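Folding Clothes on the Bed: Tips for Slippery and Odd-Shaped Pieces

A bed is the best folding surface in most homes. It is wide, it is the right height for sitting or kneeling, and the clothes end up near the closet. The trouble is that a bed is soft, and soft surfaces let thin fabric bunch up underneath where you can't see it. A few habits help.

Make the bed first. Pull the blanket tight at the corners and smooth it with your forearm. A rumpled blanket puts a ripple in everything you lay on it, and you will fold the ripple in. A flat blanket grips light fabric a little, which helps with rayon and thin knits. A satin bedspread does the opposite, so throw a cotton sheet or a towel over it.

Empty the basket in sorted piles. Heavy things like jeans and towels go at the foot of the bed. Blouses, dresses and loose pants go near the pillows, where they won't get buried. Do the light pieces first. They crease fastest when they sit in a heap.

Lay each piece out flat before you make any fold. Take it by the two top corners, give it one good shake, and let it down from the top end to the bottom. Then run your palm from the middle out to the sides.

Find the seam. On a lot of clothes there is a seam down the middle, and it is the easiest guide you have. If it slants, the piece is lying crooked or one layer has slid over the other. Pull gently at the bottom edge until it runs straight.

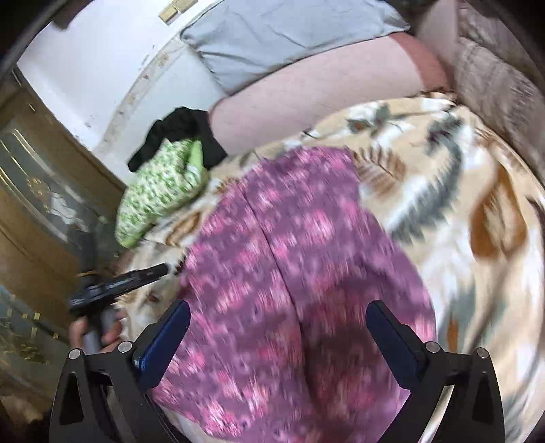 Flowered piece spread out on the bed, with the seam line slanting down the middle.

Busy prints need more care than plain ones. A flower print hides wrinkles and also hides the seam, so feel for it with your fingertips. Dark prints are harder still in the evening. Turn on the lamp on the side you are working from, and stand so your own shadow doesn't fall on the cloth.

Pieces that get wider toward the bottom are the ones people give up on. Fold the wide part in first so that the sides run parallel. Now you have a long rectangle and can fold it like anything else, in half and then in thirds. Hayley Pilkington, who wrote in from Clestwood, folds hers around a 17-inch piece of cardboard cut from a box and slides the cardboard out at the end — worth trying if your stacks come out uneven.

Don't press down hard on the folds. A sharp crease in the drawer is a crease you will wear.

Rolling works for knits and pajamas. It is poor for anything with a collar or a stiff waistband. Start the roll at the waist or the neck and finish at the hem.

If a piece is still damp at the seams, hang it over a chair for 2 hours and fold it later. Seams dry last, and one damp seam can make a whole drawer smell stale.

Put the stacks away before you start on the next load. Clothes left on the bed get moved to a chair at bedtime, and by Tuesday they need folding again.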